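Meet the Practice Kitchen: How a Robot Learns Chores Inside a Computer

Have you ever played a game where you got to cook, build, or drive, and you could start over whenever you messed up? Robots can have a game like that too! One of them is called Umilus. It's a computer program made by a company named Lellavard, and schools and science clubs can use it to teach a pretend robot with two arms how to do things around the house.

We've been trying it out since February, and we have a lot to tell you.

What is a simulation?

A simulation is a make-believe world that follows rules. In Umilus, a cup falls if you let go of it, and a ball rolls if you bump it. The computer works out all of that, many times every second. The kitchen, the plants, the walls and the robot are all drawn by the computer. You couldn't touch any of it, but the pretend robot can.

Why practice there? Well, think about what happens when you drop a real bowl. In Umilus you press one key and the bowl is back on the counter, good as new!

What comes in the program?

There are 18 rooms to pick from and seven chores to teach. The chores go from easy (pick up an apple) to really tricky (put away everything on the counter). There's also a helper called Imell, a little window at the side of the screen where you give the robot its instructions. You stack up commands like "reach," "open," "close" and "lift," and the robot tries them in order.

Our favorite room is the Lowther kitchen. It has a long stone counter, and it's full of stuff to grab.

How does the robot hold things?

You have five fingers on each hand. This robot has a gripper at the end of each arm. A gripper works a bit like the tongs you use for salad: the fingers open up, go on both sides of something, and squeeze.

Squeezing sounds easy, but try this. Put on thick mittens and pick up a cup, then a pencil. The cup and the pencil need different kinds of grabs, don't they? The robot has to learn that too, and a spray bottle is a whole different puzzle from a round red apple.

The robot at the counter

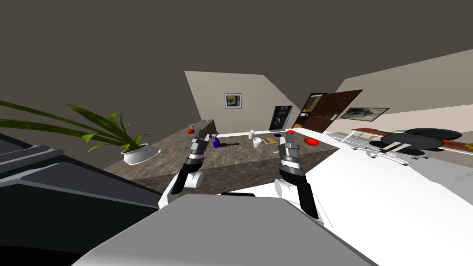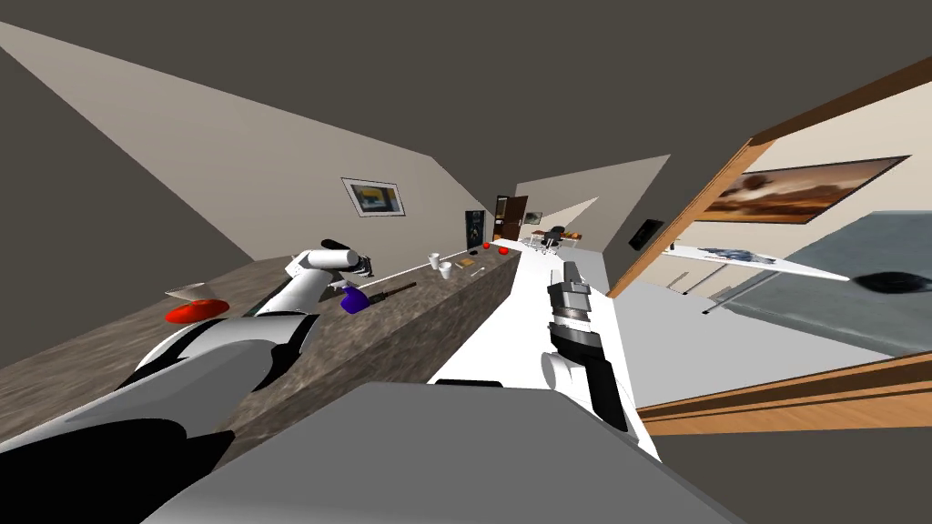
Both views show the two arms at the stone counter, with the purple spray bottle among the things to practice on.

What did we think?

We love it! The best part is changing one command and watching the whole plan go differently. We spent three club meetings just on cups (it was worth it).

A couple of things were hard. The first lesson has a lot of reading, so younger kids will want a grown-up or an older friend nearby. And turning the view takes getting used to. Go slowly with the mouse and you'll get the hang of it.

Words to know

Simulation: a pretend world made by a computer.
Gripper: the part of a robot that grabs things.
Command: one instruction, like "lift."

Page updated November 19, 2018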